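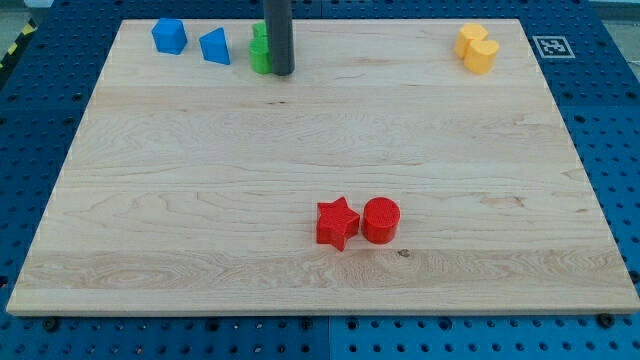 Pale board with long strips, on the blue table with the holes.

Print
E-mail

Sipho Zwane
2020-12-07

1/ I want to write a little about learning to bake bread in a rented room, in a country where I did not grow up. It will be a long thread, you can read it in pieces.

2/ I came to Jurncombe in July with two suitcases. The bread in the shop near my street is soft and sweet, and it stays soft for many days. For me this was a strange thing. At home a loaf is hard on the second day and we put it in soup.

3/ So I started to bake. My first loaf was flat like a plate. The second one also. I was following a recipe with cups, and I did not own a cup of the right size. I used my coffee mug. Please buy a scale before you buy anything else.

4/ My landlord, Gert Cele, ate a slice of the second loaf with much butter and told me it was "interesting." I have since learned what this word means in English when it is about food.

5/ The starter. Flour and water in a jar, each day you throw away a part and feed the rest. On day six mine smelled like nail polish. I read that this means it is hungry. I fed it two times a day and after this it smelled like yogurt. I named it Reno. I do not have a good reason for the name.

6/ The recipe I use now: 391 grams of water, 500 grams of white bread flour, 45 grams of rye, 100 grams of starter, 11 grams of salt. The 391 looks too exact, I know. I was pouring from the kettle one evening and I stopped a little late. The loaf was the best so far, so I kept the number.

7/ Mix everything except the salt. Wait 45 minutes. Add the salt with wet hands. Then fold the dough four times in two hours. It must feel like an ear lobe at the end. My grandmother said this and I found the same comparison in an English book, which made me very happy.

8/ The room is the most difficult part. In July my dough was ready before lunch. Now in December I wait until evening, and sometimes it is still sleeping. I put the bowl in the oven with only the lamp on. One time I forgot it there and turned on the oven. We do not need to discuss this.

9/ For kneading and shaping I prefer wood. On steel the dough slides away from me, and on plastic it sticks. A little flour on the wood and it behaves. Afterwards I scrape, wipe with a damp cloth and stand the board up to dry. No soaking in the sink, please.

10/ Mrs. Ngcobo from the ground floor asked if I can bake one for her too. She pays me with lemons. I have now 13 lemons and I don't know enough recipes with lemon. Suggestions are welcome.

11/ Next I want to try a loaf with only rye. A man at the Nirkmont mill shop warned me that it will be like cement for the first tries. I bought two kilos anyway. I will write again when I have cut it open.

Print
E-mail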